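# Dough sticking to the proving basket every single time

**flemley_loaves**

Hello all, hoping some kind soul can put me right. I've been baking a sourdough every weekend since January and the bread itself has come on no end, but I cannot get the blessed thing out of its basket in one piece. I rise it overnight in the fridge, tip it out first thing, and half the top stays behind in the grooves. Last time I had to scrape it with a teaspoon, and what went in the oven looked like a cowpat (tasted lovely, mind you).

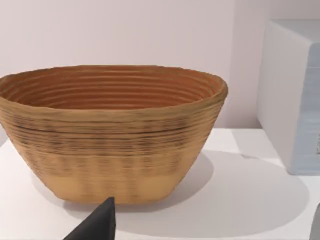
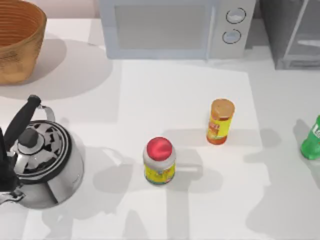 I use ordinary strong white, and my recipe works out at 75 per cent water, which may be a touch ambitious. I dust with the same flour before the dough goes in. I've also washed the basket after each bake with warm water and a drop of washing-up liquid, as my mother would have had a fit otherwise. Should I be lining it with a tea towel? Or is it time to give up and buy a tin?

---

**Lusus**

Rice flour. Changed my life. Don't bother with anything else.

---

**kubíček_crumb**

Oh, you have my sympathy, I went through a whole winter of this and very nearly gave the hobby up! Please don't buy a tin just yet, though a tin loaf is a fine thing and makes much better toast.

First, the washing. I'd stop using the washing-up liquid altogether. Let the basket dry right out after you've baked, somewhere airy, then give it a good going over with a stiff dry brush and knock the loose flour into the bin. If there is dough stuck in the ridges, leave it till it's bone dry and it will flick off with the brush. Put it away only when you're sure it's dry, or you'll get mould, and I speak as one who has thrown a basket out.

Second, the flour. Lusus is right about rice flour, but I like it mixed half and half with plain, as on its own it can leave the crust a bit gritty. Rub it well into the grooves with your fingers, more than you think is decent, and then dust the top of the dough too before it goes in.

Third, and I suspect this is the real trouble, your dough is rather wet for someone still finding their feet. Try holding back 40 grams of water next time and see how it handles. When you shape it, let it sit on the worktop for ten minutes or so before it goes in the basket, so the skin firms up a little.

A tea towel does work, by the way, if you flour it well. You lose the pretty rings but you keep the loaf.

---

**Zamum**

I do mine in a colander with a floured cloth and it's never stuck yet, 13 years and counting. Holds its shape well enough for us. My sister swears by semolina but I find it gets all over the oven floor and burns. Whatever you use, turn it out straight from the fridge while it's cold, and give it a minute upside down to drop by itself before you start shaking.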